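The Bin People

By Viktória Illés

My neighbor sold me on bins. She didn't mean to. She had a garage sale in June, and most of what she was selling was what she'd found at the bottom of the bins she bought the last time she got organized, and I went home with two of them under my arm and a vague feeling that my life was going to change.

It has not changed. I own two more bins.

I should say where I'm coming from. I have written about houses and the stuff in them for over 20 years, and in that time I've been told to put my things in baskets, on pegboards, in glass jars, in drawers inside other drawers, and for one strange winter, in hanging shoe pockets on the back of every door. Each time it was the answer. The current answer is the big open bin with a divider down the middle. You keep what you use on one side, and the other side stays empty until something earns a place in it. The people who sell this idea call the empty side "the rest." I paid for a workshop to learn that.

The workshop was put on by Sakico, a home organizing outfit that started as a blog and now has a storefront, a newsletter and a line of labels. It ran four hours on a Saturday and there was a fruit plate. We were told to bring a bag of what the leader called homeless items, meaning things from our houses that don't live anywhere. I brought a bicycle pump, a bag of curtain hooks, a cookie cutter shaped like Ohio and a phone charger for a phone I haven't had since my son was in middle school. The woman next to me had brought a trumpet mouthpiece. She didn't play the trumpet and neither did anyone in her family.

Then we sorted. The first rule of the Sakico method is that you never sort by room. A thing is not a kitchen thing or a bathroom thing. It's a thing your hand reaches for or it isn't. I wrote that down because it sounded smart, and when I looked at my notes that night I couldn't tell what it meant. My hand reaches for the remote. My hand also reaches for the plunger. I'm not putting them in the same bin.

But that is more or less what the method produces. If you give up on rooms, you end up with a container where a cleaning tool and a toy lie side by side, and you're supposed to look at it and feel calm.

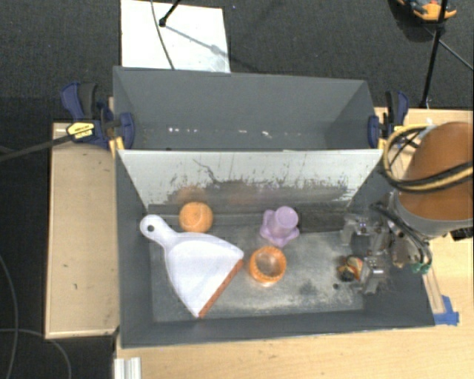
I asked about this. I asked why the old way, where cleaning stuff goes with cleaning stuff and balls go with balls, had to be thrown out. I was told that categories are a form of delay. People stand there with an object in their hand deciding what it is, the theory goes, and while they're deciding they put it down on the counter, and there's your mess.

There's something to that. I have stood in my hallway holding a roll of tape for longer than I'd like to admit. Is tape an office thing? Is it a tool? My tape now lives on the windowsill, where I put it down in 2019. Still, if the trouble is that I can't decide where the tape goes, I don't see how a bin full of everything fixes it. It moves the deciding from the time I put the tape away to the time I need it. And I need it when there's a present half wrapped and a car running in the driveway.

So I tried it at home. I'm a fair person. I gave it a month, with one bin by the back door for whatever was going around the house loose, and the divider in the middle.

The first week was great. I'll give them that. You walk through the house, you pick up, you drop it in, and the floor is clear. I vacuumed the den in one pass. My husband asked if somebody was coming over.

The second week I started digging. A big bin is fine for big things, but small things go to the bottom, and they go there fast. I lost a tube of glue under a dog leash, and the glue and the leash both had to come out before I could fix a mug. Putting a dustpan in is a bad idea for a different reason. It's wide and it's flat, so it takes up the room of several smaller things, and any grit still stuck to it ends up on everything else. A dustpan has a hole in the handle for a reason. It wants a nail. I have believed this my whole adult life and no workshop is going to talk me out of it. One nail, inside the closet door, at elbow height.

By the third week the empty side wasn't empty. I don't know who started it. One morning there was a hat in there, then mail, and after the mail it was all over. The Sakico booklet has a page on this. It says to "notice the overflow without blame," and I noticed it, and I blamed my husband.

Toys are where I really part ways with the bin people. My sister has two kids under six and a playroom, and she bought into this harder than I did. She got the Tasunby bins, which are the nice ones with the soft corners. Everything plastic goes in: balls, cups, rings, shape pieces from sets that broke up long ago. Cleanup takes no time at all, which she loves, and I would too. But watch the kids the next morning. They don't look through the bin. They tip it over. Why wouldn't they? If you're four years old and you want the purple one, the fastest way to the purple one is to get everything on the rug.

Her old setup was a low shelf with trays. It took longer to clean up, and she griped about it every night. But a kid could see the balls and take a ball. I told her I thought the shelf was better. She told me I could come over at seven in the evening any day I liked and put the trays back together myself. That's a fair answer and I didn't have one to give back.

I don't want to sound like I'm against containers. I'm against paying a lot for them. The bins on the Sakico store page are priced like small furniture, and what you're getting is a box. A company called Fabbri has one with a lid you can sit on, which I tested at a showroom by sitting on it, and it was fine, the way a bench is fine. Cesow makes a cheaper one that looks the same to me from across a room. I asked the man at the counter what the difference was and he said the feel. I felt both of them.

What bothers me more is the talk. The newsletter told me the average home holds 1,000 things that have no place. I'd like to know who went in and counted, and whether they counted each curtain hook. A later issue had it down to 500, with no word on where the others had gone. Maybe people bought bins.

And the worn-out ones never show up in the ads. A bin that gets used is going to get scraped up, and so is whatever you put in the middle of it to keep the sides apart. Mine has a gouge already from the bicycle pump. I like it better with the gouge, to tell the truth, but I paid for the one in the catalog, and the one in the catalog has three rolled towels in it and a sprig of something. Who needs a large bin for three towels?

If you want to try this anyway, and I know some of you do, here's what I'd keep from it. Have one bin and only one. Put it where you walk, and keep small stuff out of it completely. Get a coffee can for the small stuff. Empty the bin on the same night every week, all the way to the bottom, and whatever you're surprised to see down there, ask yourself if you'd have missed it. Skip the labels. A label on a bin of mixed things can only say "things," and I have seen that label for sale.

Hang up the dustpan.

As for my month, I stopped a few days short. I needed the bin to carry leaves. It holds a lot of leaves, and it's easy to lift once you slide the divider out, so it's in the shed now with the rake. The second one is under the stairs. I put the Ohio cookie cutter in it, along with the charger, and my husband has added a flashlight that doesn't work. My neighbor tells me she's having another sale in the spring and wants to know if I've got anything to put in it.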